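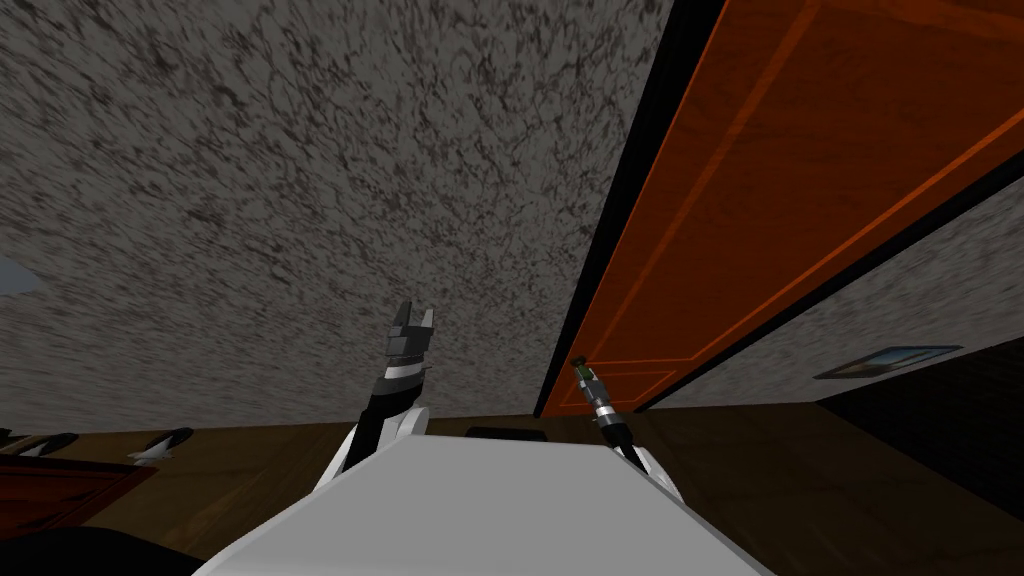

## 4. La demostración como prueba: la jornada de puertas abiertas en Stastell

La literatura sobre demostraciones públicas de robótica suele partir de lo que el público ve y pasa pronto a lo que el público cree. En esta sección nos detenemos en un paso intermedio, menos estudiado, que es lo que el anfitrión pone al alcance de la vista y en qué orden. El material procede de la jornada de puertas abiertas que Bornano celebró en marzo en su sede de Stastell, a la que asistió la primera autora, y de dos entrevistas posteriores con personal de la empresa. No tuvimos acceso al código ni a los registros completos, una limitación que afecta a casi todo lo que sigue.

### 4.1. Estructura de la visita

La visita duró 90 minutos y reunió a 16 personas, en su mayoría compradores potenciales del sector asistencial y dos periodistas de la prensa local. El programa anunciaba una «demostración de manipulación doméstica». Los primeros veinte minutos se dedicaron a una presentación comercial en la que el verbo «entender» se aplicó al robot con notable generosidad: el robot entendía la casa, entendía las puertas, entendía la intención del usuario. Ninguna de esas afirmaciones vino acompañada de una definición operativa, y tampoco la pidió el público.

El bloque central se desarrolló en simulación. Halfdan Thygesen, responsable del entorno virtual Zarnow, proyectó varias secuencias de un robot de dos brazos en interiores generados por ordenador y las comentó en directo. La palabra «simulación» apareció en la segunda diapositiva y no volvió a pronunciarse hasta el turno de preguntas. En las notas de campo consta que uno de los asistentes preguntó en qué ciudad estaba el piso.

### 4.2. Lo que muestra un fotograma

Buena parte de la sesión giró en torno a las puertas. El caso es conocido en el campo: una puerta obliga a coordinar la base, el brazo y el contacto, y un error pequeño en cualquiera de los tres se paga pronto. Thygesen presentó la tarea como «prácticamente resuelta» y se apoyó en material como el de la Figura 1, donde el robot tiene un brazo ante la parte inferior de una puerta naranja y el otro levantado, con los dedos de la pinza abiertos.

Conviene ser estrictos con lo que una imagen así permite sostener. La pinza derecha se superpone a la puerta desde este punto de vista, pero de la superposición no se deduce el contacto, y del contacto no se deduciría la apertura. El encuadre, muy inclinado hacia arriba, concede al techo una superficie mucho mayor que al suelo de madera. Para juzgar una maniobra de aproximación habríamos preferido lo contrario, sobre todo porque en el suelo hay un par de objetos oscuros de tamaño reducido y cabría preguntarse si el planificador los tiene en cuenta. No distinguimos en la puerta ningún tirador. Puede quedar fuera de la vista o puede no existir en el modelo – la segunda posibilidad cambiaría por completo el significado de la tarea y quedó sin aclarar.

Tampoco el realismo del decorado constituye un argumento. La veta de la puerta, el moteado de techo y paredes o el cuadrito colgado junto a la puerta hacen que el interior parezca habitable, y varios asistentes elogiaron precisamente eso. Ninguno de esos elementos informa sobre la fricción de una bisagra, el par necesario para vencerla o el comportamiento de los dedos cuando resbalan.

### 4.3. Las cifras y su denominador

A mitad de la sesión se proyectó una cifra: 196 episodios completados con éxito. No se indicó sobre cuántos intentos. Yaowalak Chaimongkol, que dirige la evaluación experimental en la empresa, respondió con franqueza cuando se le planteó la cuestión en la entrevista. El total de intentos «depende de cómo se cuenten los reinicios», dijo, y añadió que los episodios interrumpidos por fallos del simulador se descartan antes del análisis. La práctica es defendible si los descartes se documentan. En la jornada no se mencionaron.

Preguntamos también por el criterio de éxito. Según Chaimongkol, un episodio cuenta como completado cuando la hoja supera cierto ángulo al agotarse el tiempo, con independencia de lo que haya ocurrido por el camino. Un robot que empuja la puerta con el hombro obtendría la misma puntuación que uno que la abre con la mano. Ella misma considera insuficiente la medida y trabaja en otra, que penalizaría los contactos no previstos. A los compradores se les enseñó la antigua.

### 4.4. El robot físico

El robot real, un modelo Riis de dos brazos, ocupó los últimos 5 minutos del programa. Saludó, giró la base y levantó un vaso de plástico de una mesa preparada. No abrió ninguna puerta. A la pregunta de uno de los periodistas, Thygesen contestó que la transferencia desde Zarnow estaba «en marcha» y que el resultado en simulación era «un buen indicador». Puede que lo sea. No se presentó ningún dato que relacionase una cosa con la otra, y en la entrevista se nos dijo que la comparación sistemática seguía pendiente.

La distribución del tiempo nos parece el hallazgo más sólido de la visita, por la sencilla razón de que pudimos medirla. La capacidad que motivaba la convocatoria se mostró solo en el entorno virtual, y el aparato físico sirvió para dar cuerpo a una tarea distinta y bastante más fácil. Los asistentes con los que conversamos a la salida unían ambas partes sin esfuerzo; una compradora describió la jornada como «el día en que vi al robot abrir puertas». No creemos que hubiera engaño en sentido estricto – cada frase, tomada por separado, admitía una lectura correcta –, pero el montaje del conjunto favorecía esa lectura y ninguno de los ponentes la corrigió.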